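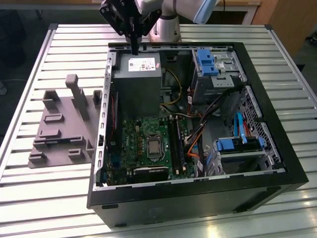 옆판을 떼고 눕혀 놓은 데스크톱 본체. 안쪽에 회색 전원공급장치가 들어 있다.

중고 컴퓨터를 고쳐 파는 일에 대하여
파타톨름 수리점 '바스투스' 루시마라 바르보자 인터뷰

루시마라 바르보자는 파타톨름에서 17년째 중고 컴퓨터를 고쳐 팔고 있다. 가게 이름은 바스투스다. 처음 자리를 빌려준 건물 이름을 그대로 썼고, 두 번 이사하는 동안에도 바꾸지 않았다. 인터뷰는 화요일 오전, 가게 문을 열기 전에 했다. 중간에 전화가 몇 번 왔고 그중 한 통은 꽤 길었다.

처음부터 컴퓨터를 할 생각은 없었다고 한다. 바르보자는 원래 인쇄소에서 조판 일을 했다. 인쇄소가 장비를 바꾸면서 쓰던 데스크톱을 한꺼번에 내놓았고, 버리는 비용이 아까워 보여서 가져왔다.

"집에 둘 데가 없어서 복도에 쌓아 놨어요. 켜지는 것도 있고 안 켜지는 것도 있었는데, 안 켜지는 쪽에서 부품을 빼다가 켜지는 쪽을 고쳤죠. 그렇게 해서 이웃 학생한테 처음 팔았어요. 얼마 받았는지는 기억이 안 나요. 많이는 아니었어요."

지금은 회사나 학교에서 교체하는 기기를 묶음으로 사들인다. 이야기를 나눈 때는 10월 물량이 들어온 직후였다. 200대가 한 번에 들어왔고, 창고에 다 넣지 못해서 일부는 옆 가게 뒤편에 맡겼다고 했다. 대부분 사무용 데스크톱이다. 노트북은 배터리와 경첩 때문에 손이 많이 가서 적게 받는다.

들어온 컴퓨터를 어떤 순서로 보느냐고 물었다. 바르보자는 겉을 먼저 본다고 답했다.

"냄새도 맡아요. 담배 피우는 사무실에 있던 건 열어 보기 전에 알아요. 그런 건 청소하는 시간을 따로 잡아야 돼요. 그다음에 옆판을 열고 먼지 보고, 콘덴서 부푼 게 있나 보고, 전원은 그 뒤에 넣어요. 급하다고 바로 꽂아 보는 사람들이 있는데 저는 안 그래요. 예전에 한 번 크게 놀란 적이 있어서."

무슨 일이었는지 묻자 전원공급장치가 터졌다고 했다. 다친 사람은 없었지만 같은 멀티탭에 꽂아 둔 손님 컴퓨터까지 꺼졌고, 복구하는 데 이틀이 걸렸다. 그 뒤로 점검용 콘센트를 따로 뺐다.

가게에서 가장 자주 교체하는 부품은 저장장치다. 오래된 하드디스크를 SSD로 바꾸고 메모리를 8GB 이상으로 맞추면 문서 작업이나 영상 시청에는 충분하다는 것이 바르보자의 설명이다. 손님이 속도가 느리다고 가져오는 컴퓨터도 이 두 가지를 바꾸고 돌려보내는 경우가 많다.

"새로 사야 되냐고 다들 물어봐요. 뭘 하시냐고 되물으면 가계부하고 인터넷이래요. 그러면 안 사도 되죠. 영상 편집을 하겠다, 게임을 하겠다, 그러면 우리 집에서는 맞는 게 없다고 해요. 다른 데 가시라고."

전원공급장치에 대해서는 말이 길어졌다. 중고 거래에서 사람들이 프로세서와 그래픽카드만 묻고 전원은 묻지 않는다는 것이다. 바르보자는 매입한 기기의 전원공급장치를 모두 부하 시험에 건다. 통과하지 못하면 안에 든 부품이 멀쩡해도 그 상태로는 팔지 않는다.

"라벨에 적힌 숫자를 읽을 줄 알아야 돼요. 총 출력만 크게 적혀 있고 12볼트 쪽은 얼마 안 되는 게 있거든요. 손님한테 종이에 그려서 설명해 줘요. 듣다가 가시는 분도 있어요."

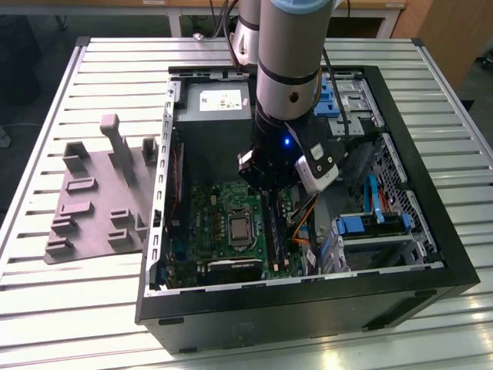
데스크톱 내부의 녹색 메인보드와 흰색 규격 라벨이 붙은 전원공급장치.

가게에는 바르보자 말고 두 사람이 더 있다. 키티퐁 분낙은 납땜과 메인보드 수리를 맡고, 이올란다 아마랄은 매입과 장부를 맡는다. 분낙은 이날 늦게 나왔다. 메인보드 수리가 돈이 되느냐고 묻자 고개를 저었다.

"데스크톱 메인보드는 시간당으로 따지면 안 맞아요. 같은 모델 중고 보드를 사다가 바꾸는 게 싸요. 그런데 공장에서 쓰는 기계에 물려 있는 컴퓨터는 달라요. 보드가 바뀌면 프로그램 인증이 풀린다고 해서 꼭 그 보드를 살려 달라고 해요. 그런 건 돈을 받고 합니다."

그런 의뢰 가운데 하나가 니바라는 제재소에서 왔다. 목재 건조실을 관리하는 프로그램이 오래된 운영체제에서만 돌아가는데, 프로그램을 만든 회사가 없어졌다고 한다. 분낙은 보드의 콘덴서를 갈고, 같은 모델 본체를 하나 더 구해서 예비용으로 넘겼다. 제재소에서는 합판 자투리를 한 상자 보내왔다. 지금 창고 선반 일부가 그걸로 만든 것이다.

아마랄에게는 매입 가격을 어떻게 정하는지 물었다. 기준표가 있지만 자주 고친다고 했다. 운영체제 지원이 끝난다는 소식이 나오면 가격이 먼저 움직이고, 물량은 그 뒤에 몰린다. 올해는 기업 쪽 교체가 예상보다 일찍 시작돼 봄에 현금이 모자랐다.

"오스바우두 한제우 씨 회계사무소에서 나온 컴퓨터가 있었어요. 상태가 좋았는데 돈이 없어서 절반만 가져왔어요. 나머지는 잘렐로 갔죠. 거기는 크니까요."

잘렐은 같은 지역에서 전자제품을 수거해 분해하는 업체다. 바스투스는 팔 수 없는 본체와 부품을 잘렐에 넘기고, 잘렐에 들어온 것 중 쓸 만한 데스크톱을 되사 오기도 한다. 경쟁 관계냐고 묻자 바르보자는 그렇게 생각해 본 적이 없다고 했다. 다만 무게로 값을 치르는 방식에는 불만이 있었다.

"케이스가 무거우면 돈을 더 받고 가벼우면 덜 받아요. 안에 든 건 안 봐요. 그래서 우리는 보내기 전에 나사, 케이블, 팬 같은 걸 다 빼 놔요. 나사도 사려면 돈이에요. 옛날 케이스 나사는 규격이 두 가지라 섞이면 골치 아프고요."

실제로 가게 한쪽에는 잼 병에 나눠 담은 나사가 줄지어 있었다. 병뚜껑에 굵은 펜으로 종류를 적어 두었는데 글씨가 거의 지워진 것도 있었다.

개인 정보 문제도 물었다. 기업 물량은 저장장치를 빼고 넘어오는 경우가 대부분이지만 개인 손님은 그대로 가져온다. 바르보자는 손님이 보는 앞에서 저장장치를 분리하고, 가져갈지 삭제를 맡길지를 서면으로 받는다. 삭제를 맡기면 작업 기록을 출력해 준다.

"사진을 안 옮기고 파는 분들이 많아요. 한 달 있다가 와서 혹시 남아 있냐고 물어요. 없죠. 지워 달라고 서명하셨으니까. 그래서 이제는 받을 때 두 번 물어봐요. 사진 옮기셨어요? 정말 옮기셨어요?"

단골 가운데 에드가르스 주카우스카스라는 퇴직 교사가 있다. 동네 주민회관에서 저녁마다 컴퓨터 기초를 가르치고, 수업에 쓸 기기를 바스투스에서 산다. 전화로 잠깐 이야기를 들을 수 있었다. 그는 새 컴퓨터보다 중고가 수업에 낫다고 했다.

"뜯어도 덜 아깝잖습니까. 첫 시간에 뚜껑부터 열게 합니다. 메모리를 뺐다가 다시 꽂아 보게 하고요. 나이 드신 분들은 고장 낼까 봐 마우스도 세게 못 누르시는데, 한번 뜯어 보고 나면 좀 편하게 쓰십니다."

수업용 기기는 한 번에 8대씩 나간다. 책상이 그만큼이라고 했다. 고장이 나면 주카우스카스가 직접 고쳐 보고, 안 되면 자전거 뒤에 싣고 온다.

중고 컴퓨터를 처음 사는 사람이 무엇을 확인해야 하는지 바르보자에게 물었다. 우선 켜진 상태로 보여 달라고 하고, 켜 둔 채로 시간을 좀 보내라고 했다. 팬 소리가 갑자기 커지는지 듣고, 뒤쪽 USB 단자까지 하나씩 꽂아 봐야 한다. 앞쪽 단자만 확인하고 갔다가 다시 오는 손님이 적지 않다. 판매자가 옆판을 열어 주지 않으려고 하면 사지 않는 편이 낫다. 보증 기간은 가게마다 다르니 영수증에 적어 달라고 해야 한다.

"그리고 모니터 케이블요. 집에 있는 모니터 단자를 사진으로 찍어 오시면 좋겠어요. 컴퓨터를 사 가셨다가 케이블이 안 맞는다고 그날 다시 오세요. 버스 타고 오시는 분들은 미안해서 제가 케이블을 그냥 드려요."

앞으로의 계획을 묻자 창고 이야기를 했다. 지금 창고는 지붕에서 물이 새서 비가 오면 상자를 옮겨야 한다. 건물 주인과는 여름부터 이야기하고 있는데 답이 없다. 옮길 곳을 한 군데 보고 왔지만 계단이 좁아 데스크톱을 나르기 어렵겠다고 했다. 분낙은 도르래를 달면 된다고 했고, 아마랄은 임대료부터 다시 보자고 했다.

열 시가 되자 문 앞에 손님이 와 있었다. 본체를 담요에 싸서 안고 있었고, 바르보자는 문을 열어 주면서 언제부터 안 켜졌느냐고 물었다.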